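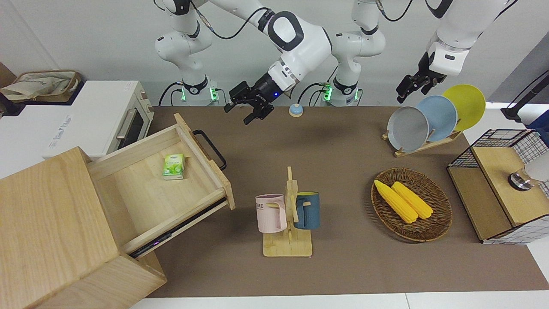

Gripper cable on right arm keeps catching, error 1167, two-arm tabletop cell

posted by Jellach in Prarthorpe Help > Arms and grippers

Hi all, quick one, typing between runs. We have a two arm bench, arms at the back, brown mat, household stuff on it (mug tree, corn in a basket, plate rack, toaster oven, wooden cabinet with a drawer). Tasks are stuff like open drawer, hang mug, plate in rack. Controller is a Ciltunau, gripper power and data go down one cable outside the arm.

Problem: right arm gripper drops out. Controller throws 1167 (gripper comms lost), arm freezes where it is, have to clear and home. Left arm never does it. Mostly on the drawer and oven tasks, hardly ever when it's working over the middle of the mat. Wiggling the plug at the wrist does nothing, so I don't think its the plug.

What I tried:
- power cycle, both arms
- swapped the gripper from left to right. Error stays with the right arm
- reseated the connector at the base
- slowed everything down. Happens less. Still happens

Lights on both bases stay green the whole time, even with the fault showing. Cable is 36 inches, same as what came with it. Tied at the elbow and at the wrist, rest is loose. Wondering about the loop it makes on the oven side, it hangs a lot lower than I thought, right across the oven door handle from where the head camera sits.

Do I buy a new cable or is this a routing thing? Don't want to wait for a delivery if I can fix it with ties. Need it going again by Sunday. 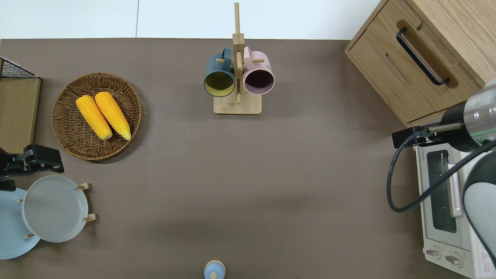
Fiadzo

Had same. New cable. They break inside where you can't see it, right behind the wrist plug. Ours looked perfect. Don't bother with ties just replace it, keep a spare in the drawer under the bench.

Also check your firmware, ours was old.

Comment from Jellach: firmware is current on both. will order a spare anyway

Finbarr Hennessy

Routing first, then cable. Your swap already cleared the gripper. Leaves cable, base connector, or the port on the arm. And a fault that shows up on drawer and oven but not mid mat says the cable is moving or getting pulled at certain poses. Could well be broken inside by now too, like Fiadzo says, but a new one on the same route will go the same way.

Look at the loop by the oven in your second picture. Thick black cable comes off the wrist end, down over the table and back up across the glass and the handle. Long white handle like that is a hook. Arm goes up, cable stays, plug takes the load. Doesn't have to catch every time.

Find the bad pose before you touch the ties or you won't know what you fixed:

Put the arm in hand guide mode (freedrive, whatever Ciltunau calls it this week). Tasks stopped, gripper powered so comms are live. Other arm parked. Hand near the stop.

Move it slow to an easy pose, out over clear mat with the fingers down, and watch the cable from the side. This is your baseline. Should be slack everywhere and not touching anything.

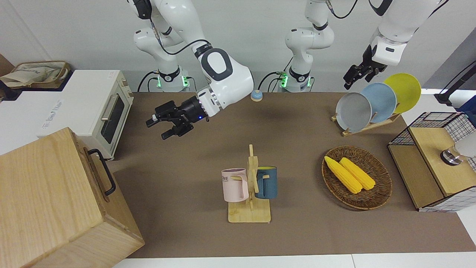 Easy pose. Right arm over the clear part of the mat, cable looped from upper link to wrist.

Now turn the wrist both ways to the limit your tasks use. Not the mechanical limit, the task limit. Watch the loop get smaller. If it goes tight one way and floppy the other, your wrist tie is in the wrong spot, move it to halfway.

Then go to the drawer. Then the oven door, open and closed. At each one stop, give the cable a gentle flex near the wrist plug, then near the elbow, then down by the base. Have someone else watch the controller. 1167 pops up while you flex one spot = that's the break, stop, order the cable. Nothing pops = carry on with routing.
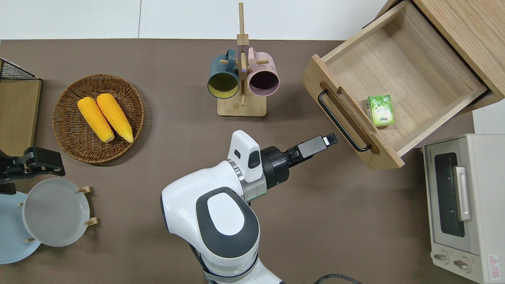

Base end is the bit people skip. Everybody stares at the wrist and the plug at the bottom gets dragged around all day. When the arm is stretched out with the fingers aimed at the open drawer, see where the cable goes, it runs in a curve low down near the base of the arm. That curve has to open up each time the arm reaches and close again when it comes back. Mark the cable with a bit of tape where it passes the base, run the drawer task slow, see how far the tape travels. If the tape moves and the plug moves with it you want a clamp on the base side, before the plug, so the plug sees nothing.

Ties: hook and loop, not zip ties. Zip ties bite in and that's where the wire breaks. Snug enough to hold, loose enough that you can still slide the cable by hand with a bit of effort. I'd do elbow, middle of the forearm, and just above the wrist. The middle one is the one you're missing and it's what stops the big droop. Leave a small loop between the last tie and the gripper so the wrist can turn.

Don't tie across a joint. Either side of it, with slack in between. Sounds obvious, seen it a lot.

Then check again at full reach, should never be straight. If 36 inches won't do that with the extra tie, you need the longer one and no amount of fiddling will help.

If routing is good and it still faults, swap the cables left to right same as you did the gripper. Fault moves to left arm = cable. Stays on right = port or base connector, and then I'd open a ticket with a photo of the plug and the log from just before the fault.

Last thing, could you move the oven back a bit? I know the layout might be fixed for your tasks. Even a small shift gets that handle out from under the cable.

Comment from Jellach: wow ok thanks. no fault when flexing at wrist or elbow. got 1167 twice down at the base, plug was moving just like you said. clamp on, middle tie on, drawer task running now. cant move the oven, positions are fixed

Comment from Finbarr Hennessy: Clamp is good but you got the fault while flexing so treat that end as damaged. Fit the spare when it comes, same route, keep the clamp. And recheck the ties after a day, they creep.

Comment from Jellach: will do. marked the tie spots with pen so the next person puts them back right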